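The smoke got into Wekwood before the news did. I was hanging out washing at six in the morning when my neighbour Elvia Bautista leaned over the fence and asked whether I'd left something in the oven. By lunchtime we couldn't see the water tower, and the peat bog at Orero, 4 miles upwind, had been alight underground for the best part of a week.

I'd always thought of bogs as the one place that couldn't burn. Silly me! Dry peat smoulders a bit like a cigar, slowly and from the inside, and you can pour water on it all day while it creeps off under your boots. Senad Kolev, who was on the pumps for most of November, told me he went through the crust up to his knee and came out with his laces melted. 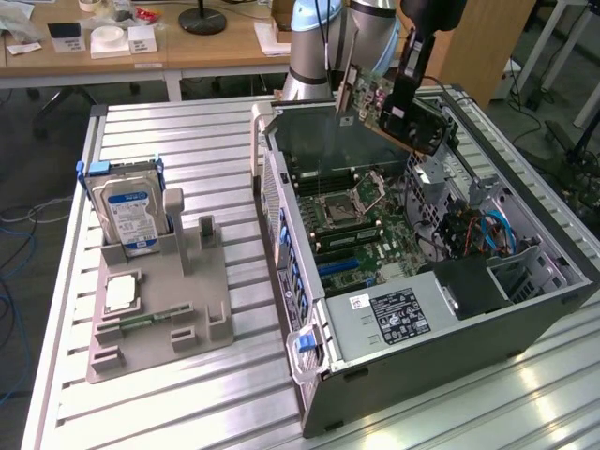
Issue 316

The fire took 770 hectares in the end, most of it heather and bog myrtle, plus the old birch wood where the nightjars nest. I walked the edge of it with Snežana Vidmar, a botanist who has been coming to Orero since she was a student, and she kept stopping to poke at things with a stick — sedge, mainly, already pushing up green through the black. I got quite excited. She didn't. Sedge comes back after anything, she said, and what she wanted to see was sphagnum, the spongy moss that makes the peat in the first place.

We found one patch of it, in a ditch, no bigger than a doormat.

The argument now is over the drains. Farmers cut them 250 years ago to get sheep onto the bog, and they've been emptying it into the Petek ever since. Snežana would block the lot tomorrow. Milagros Salinas, whose bottom fields lie right beside them, would like to know where all that water is going to go, and I can't say I blame her (I've seen her yard in a wet February). They're meeting again next month, and I'm told there will be maps.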